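Kitchen bench tips for the Pukham robot club

Our members are building a washing-up routine for the Oridcombe schools challenge, with a two-armed robot at an ordinary kitchen sink. Most of the trouble is household trouble, so the tips are kept on one page.

1. Setting out the sink
Use one plate until the arms can manage it every time. Ours is pale green, which shows up well against a steel basin. Stand it upright at the back left of the sink, beside the bowl. Do all early runs with the tap off. 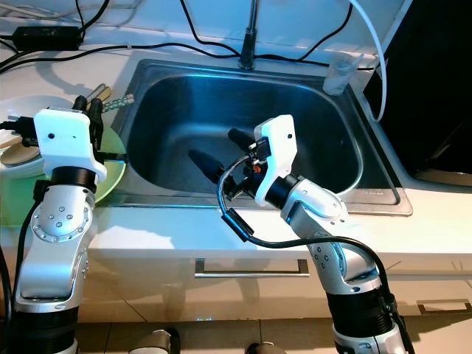

Photo: Pukham Robot Club, May 6, 2019

Put a strip of tape on the floor where the bases go. If they get knocked, line them up again before you run anything - a small shift at the base is a big one at the fingertips.

2. Looking after the grippers
Wipe the fingers with a barely damp cloth after each session and let them dry. Grease is the usual cause of a slipping plate. Keep washing-up liquid well away from the joints, and check that no cable is pulled tight when the arm is at full reach.

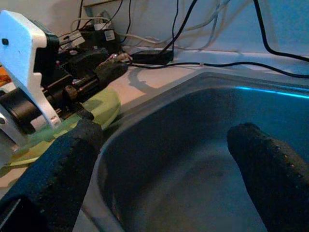

Can we practise with china plates?
Wait until the team has done 20 lifts in a row without a drop, then use an old one from a charity shop.

3. Lifting with both arms
Bring one finger to the lower edge and the other to the face of the plate. Close slowly. Tilt the plate over the basin, and keep the speed low in the settings file until March's scoring rules have been read by the whole team.
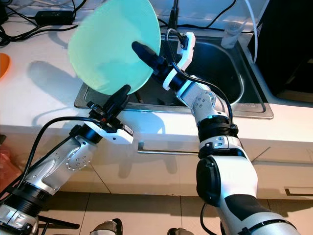 4. Packing up
Power off at the wall first, then coil the cables loosely. Dry the worktop and put the plate back in the cupboard.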